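2019-03-04

Second day on the tide gauge records from Praltthorpe. The logger file has 2378 readings, of which 653 fall in the November gap and carry only the flag value. I removed those before fitting anything. The rest look usable, although the datum shifts by 100 mm partway through and the notebook gives no cause. Elias Srour thinks the staff was reset after painting. I applied the offset as a step and left a note in the header.

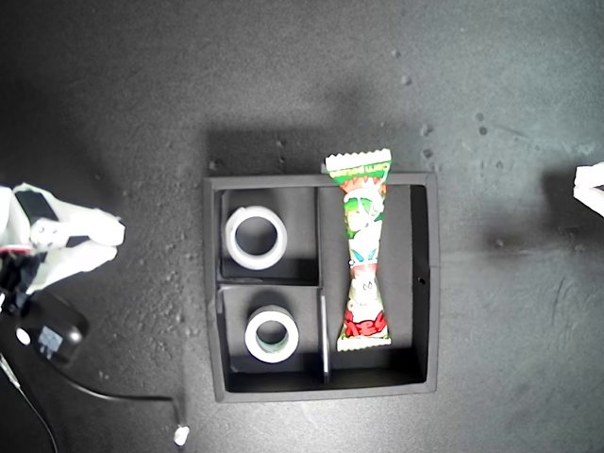
The harmonic fit ran without trouble once the step was in. Residuals are largest near the spring tides, which points to the stilling well - the inlet is probably partly blocked and damps the peaks. Miranda, the older program, gives the same phases but slightly smaller amplitudes. I have not found out why. It may treat the flagged values as zeros.

Wrote to Trisard asking for the calibration sheet for the float. Labeled the paper charts by roll number and put them back in date order. Two had been filed under the wrong year.

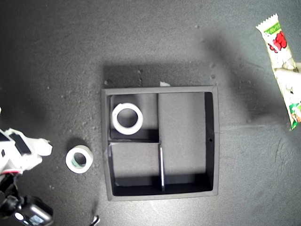 To do tomorrow

Rerun Miranda with the flagged rows deleted.
Compare the high waters with the Ivska gauge, same dates only.
Ask Elias whether the well was cleaned after 2000.
Back up the corrected file before touching the header again.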